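Bench pictures, equipment request, May 2, 2025

Quick gallery to go with the spending request. Szu-yu Poon has the full spreadsheet, this is just the pictures and what each one means for the money. Typed fast, sorry. 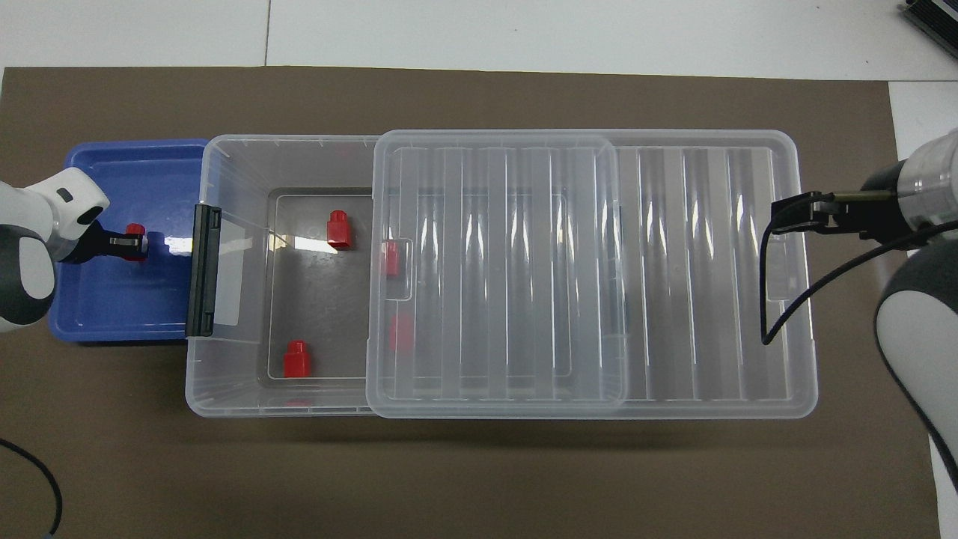
1. Peg and box bench. Two arms, already paid for, so not part of the ask. What we want is everything that goes around them. Quote from Plindorov covers a second set of gripper fingers for both sides, 378 for the lot, delivery included. Good price, take it. Boxes next: we want the same clear kind with the black latch and the separate ribbed lid, becuase changing the box means redoing the work on it and that costs more than any box. 17 of them. Nelto has them in stock, Meng is cheaper per box but only sells by the pallet, and we have no place for a pallet. Red pegs are the small stuff line, order 86, same shape, same red. Shallow blue trays too, a few spares, whatever is left in that line after the pegs.

Not in the ask above but on the list:

Cables. Everyone forgets cables. Put in spare power and data leads for both sides, plus clips to hold them down. Comes out of supplies, not equipment, so doesn't need a second signature.

Table mats. Brown again, same supplier as before, cut to size. Other colors are in the catalog, please don't.

Service plan. Trindden wants 2,000 for the year, both arms, two visits. Szu-yu thinks we can get the visits without the phone support and save a bit. Waiting on there reply. If it isn't in by the time the request goes up, use the full number and we give back the difference.

Third arm. Asked for again, moved to September again. No floor space until the shelving goes and the shelving is not our budget. Leave the line in at zero so it doesn't drop off the sheet.

Still need: delivery dates from Nelto, tax status on the Plindorov quote, somebody to check whether the trays come in singles or packs of something. Send changes to Szu-yu and not to me, I only do the pictures.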